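A thread on sorting clothes after a move, for anyone else living out of bags
03/11/2025

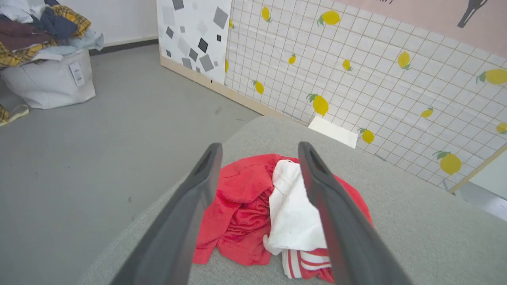 1/ We moved to Uscombe in August and I have been putting off the clothes ever since. The boxes went into the spare room, the lids came off when somebody needed socks, and that was as far as it got. This week I started. My method is small piles on the grey upholstered block, never the bed, as the bed only means moving it all again at night. First pile was the red things: a bright red knit or jersey thing, a white cloth that had got in with it, and something with red and white stripes.

2/ Rule one for me was a pile no bigger than the block can hold. If it slides off, it's too big. A full bin bag tipped on the floor makes me want to shut the door and go out.

3/ Rule two: every item gets picked up once and goes somewhere. Wear, wash, mend, give away. I tried a "think about it" pile years ago and it came with us through two moves.

4/ Several people have asked about the lemon tiles. They were up before we got here. I thought I'd have them down by the end of the first month and I've stopped noticing them, apart from when visitors bring them up. The pale pink on the wall is staying too until I've finished paying for the boiler.

5/ Red and white together. I know. I wash anything new and red on its own three times, cold, then let it in with the darks. I don't put it in with whites at all, colour-catcher sheet or no sheet. I lost a set of pillowcases that way in the old flat.

6/ Stripes are the awkward ones. Red stripes on white go in with the pale things on a cool wash, and come out of the machine the minute it ends. Leaving them sitting damp is when I've had trouble.

7/ Folding. I do jumpers in thirds and then in half, standing up in the drawer. T-shirts the same. Anything with a hood gets hung up, I've given up trying to make a hood lie flat.

8/ Knitwear I check at the cuffs and hem before it goes away. Hold it up to the window and any holes show. Two from the first box went in the mending bag, one went to be cut up for dusters.

9/ Storage, since it always comes up. I bought a Bormont chest of drawers second-hand, 30 quid and a long drive. Drawers run well, the back panel needed new pins. The under-bed bags are Flomex. The zips are fine so far but I wouldn't fill them right up – they bulge and then won't go under the frame.

10/ Someone asked how much there is. I don't know and I'm not going to count it. The removal firm had us down for 3300 litres in all, furniture apart, and a fair bit of that was clothes and bedding.

11/ The giving away part. The charity shop on the main road in Uscombe takes bags in the mornings only. They want things clean and they don't want single gloves. Worn-out stuff can go in the textile bank behind the library as long as it's dry and tied up.

12/ Time, for those planning: I set a kitchen timer for half an hour, do one pile, stop. If I carry on past that I start trying things on and the whole evening goes.

13/ Left to do: coats, the bag of scarves, and a box marked "Ots" in my own handwriting. I have no memory of what that was short for. Odds and something, maybe. It's heavy.

14/ Will add to this when the coats are done. If anyone has a way of getting a musty smell out of a wool coat without paying for dry cleaning, please reply – I've already tried airing it.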